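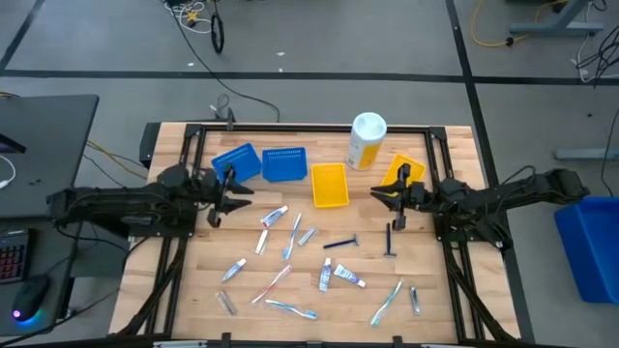 butcher block, toothpaste tubes, toothbrushes, blue baskets and yellow trays

2/19/23
by stoveck_drawers

ok so the bathroom cabinet thread I promised. everything comes out onto the table first, and I mean everything!! you can't sort what you can't see

the slotted blue baskets are my favorites (got 3 at Tidell last July and went back for more). brushes in one, toothpaste in the other, done

yellow trays are shallow so they're for the little stuff that sinks to the bottom of a basket and lives there forever

somebody asked about squeezing half-used tubes together into one. please don't, I tried it and spent 20 minutes cleaning the sink

still deciding on the white canister with the yellow band. shelf or under the sink? vote below

Search posts, people, tags Go

More from this account
Linen closet, 8 posts
Is the Skaltura shelf worth it?
Halás hooks, one year on
Spice drawer redo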